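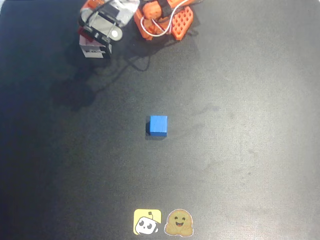
Bench arm check, orange arm, November round
Filled in by Matúš Oravec, read over by Zdeňka Havlíček

Same list as last month, and I've put my comments under each line because Zdeňka says ticks on their own are useless to her (fair!).

1. Base feet seated, no rocking: OK
Pushed on it from both sides and it stayed put. Checked the lattice foot for cracks with a flashlight, one diamond at a time, and found none. Very boring, please keep doing it.

2. Cable routing: NEEDS WORK
The white cable still makes that big loop down over the front of the base, and the thin dark and reddish wires are in a tangle inside it. I want the loop tied back before Wednesday. Leave enough slack for full reach, though - last spring I tied it too tight and pulled a plug out at the far end of the sweep. My fault, sorry again Kazimír.

3. Motor screws: OK
Two were a hair loose. Snugged them by hand, no power driver on plastic parts, ever.

4. Gripper and wrist: OK with a note
Opens and closes fine. The black cable that arches over the top rubs a bit when the wrist rolls all the way over, so I put a sleeve on it. Look at it again at 158 hours.

5. Table surface: OK
Wiped it down. There's a faint smudge and a little speck out past the blue cube that I'd like gone too, so somebody try the Nilier wipes. The two stickers near the front edge stay where they are, and yes, that includes the yellow one with the robot head.

6. Pick test with the blue cube: OK
Cube near the middle, sides square to the table, open space all around it. 32 picks, no drops. Run counter reads 1,798 now.

7. Glare: WATCH
The right side of the table washes out pale under the lights while the left goes nearly black. Svatopluk wants to try turning the lamp, and I'm all for it.

8. Stop button: OK
Hit it mid-move 12 times, and the arm stopped every time.

Still open: item 2 (me), item 7 (Svatopluk). Spare sleeves are in the Rusnák drawer, second one down.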